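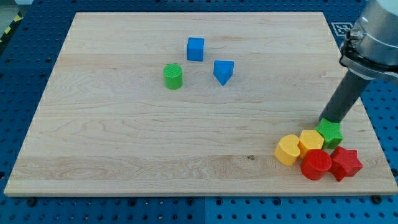

Shape blocks on the maple board, with the arm at the back of the cluster.

I've been meaning to write down my grumble about pushing tasks for ages, and a comment under my last post (the one on the Nimri planner) finally got me going. The comment said that a decent policy should just learn to separate a clump of blocks from camera pixels, and that anyone still writing a contact model by hand was wasting their evenings. Well, I'm still writing one, and I quite like my evenings!

Look at the two kinds of problem on that board. The blue cube, the green cylinder and the blue prism all have bare wood round them. You can come at any of those from whichever side you fancy, and even a sloppy controller will get away with it. Then there's the bunch near the corner: a heart, a hexagon, a red cylinder and two stars, all touching or as near as makes no difference. Push the green star at the back and you're probably pushing the lot, and which way each one goes depends on tiny gaps your perception can't measure.

People tend to treat this as a control problem. I think it's mostly a bookkeeping problem. Our old stack on Sarley kept one pose per block and believed it completely. When two blocks touched, the tracker would happily swap them, or slide one inside the other by 2 mm, and the planner would then work out a lovely push through solid matter. We spent most of a December tuning gains for that. Gains! The fix was letting the tracker say "I'm not sure where the hexagon ends and the heart begins" and making the planner listen.

Colour helps less than you'd hope, by the way. With two blocks of each colour you can't look for "the red one", and in this cluster a red star sits right beside a red cylinder. Segment by colour alone and they come out as one odd red lump.

So what do I want from the software? Short pushes, for a start. Move a little, look again, plan again. Bakier does this and gets called slow for it, usually by people who've only seen it on the spread-out blocks. I logged 300 pushes with it on clusters and the replanning took up far less time than undoing the long, confident shoves I used to allow.

I also want tools that let me see what the robot thought was going on. Girivari has a replay view that draws the believed outlines over the camera feed, and I've learnt more from an hour of that than from roughly 2,000 simulated runs. In simulation the blocks all slide the same way. On real maple, with grain in it and a knot here and there, I wouldn't bet on it.

I'm not against learning any of this, before the comments fill up again. I'd happily swap my friction guesses for something learned tomorrow. I'd just like it to hand the planner an honest spread of outcomes, and I'd like to be able to open the log afterwards and find out which star it thought it was pushing.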